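Print this page | E-mail this page

Handheld gripper loses tracking every time I pull a drawer

I look after ten of the two-finger handheld grippers, the kind with printed marker cubes on top and a cable to a backpack. The kit is Uletier hardware with Flilow tracking software, inherited from a guy who left in May and took the documentation with him, or possibly never wrote any.

Nine of them behave. Unit 4 has opinions. It calibrates fine at the bench, passes the wiggle check, and then when someone takes it out to the floor and opens a drawer, the pose jumps sideways by 20 mm and stays there until restart. Picking up a bottle, no trouble. Wiping a table, no trouble. Drawers only.

So far I've swapped the cable, reprinted one cube, re-run the calibration more times than I care to admit, and bought it a new finger pad, which it did not deserve. The log says "error 678" and the software's help file stops at 600. Does anyone know what I should be looking at before I start on the expensive parts?

Asked by Stondberg_bench

Answer 1

Check that the cubes are tight. Loose cubes cause all kinds of things. Also update the software.

Answer 2 (marked as helpful)

Tight is a start, but I'd look at how they're mounted before touching the software. On the two-cube version the calibration stores where each cube sits relative to the fingers. If one of them can rock, the bench won't show it, and neither will lifting a bottle. A drawer is the first job where you pull back hard along the finger direction, and the mount gets loaded in a way it never sees otherwise.

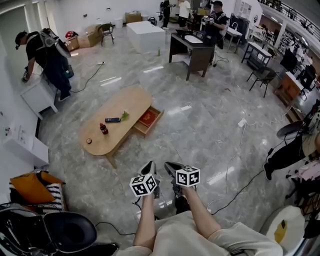 Source: Leandro Urrutia, own photo

With two white cubes mounted at slightly different heights like that, look at the higher one first. It has more leverage on whatever is holding it. Do this with the unit unplugged:

Hold the body in one hand and push each cube with a thumb, front to back, then side to side. You are feeling for a click. If you get one, take the cube off and look underneath. On mine there was a washer missing and a previous owner had made up the difference with tape, a material I respect in its place.

Refit, snug the screws evenly, then calibrate again. Calibrating first and tightening afterward gets you a very precise record of where the cube used to be. I did it in that order for most of a month.

Then the cable. Let it run slack across the floor and have someone pull a drawer while you watch the strain relief on the gripper end. If the cable goes taut at the end of the stroke it will tug the housing, and on a tired connector that gives you a short dropout. The software guesses, guesses wrong, and sticks with it. I leave about 60 cm of extra slack and clip it to the wrist.

I can't tell you what 678 is. I get it whenever the two cubes disagree with each other, so I read it as that.

Last thing, test it where it's used. My bench has one lamp and a gray mat and everything passes there. Out on the floor you've got shiny tile, rows of ceiling tubes, and other people's markers going by. I run the drawer test at a real table with a second unit working nearby, and keep the bench for screws.
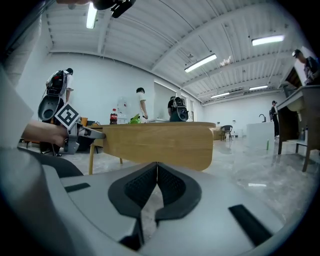 Kendra Doucette disagrees with me about the second unit and would leave it switched off until the first one passes alone, on the grounds that two faults at once is how you end up replacing good parts. She has a point if you haven't found the click yet. Once the cube is solid, bring the other one back in.

Answer 3

We had the same symptom on a Chiba rig and it was the backpack battery. Different machine, so maybe no use to you. It was a drawer too, though.

Comments

Stondberg_bench: Higher cube, definite click. Two screws, one of them decorative. Recalibrated and it did a whole afternoon of drawers. Error 678 has gone wherever it goes.

pkl: What torque on the screws? Mine are into plastic and I've already stripped one.

Leandro Urrutia: Fingertight plus a nudge. If it's stripped, get a new mount, don't glue it.

pkl: I have glued it.

Print this page | E-mail this page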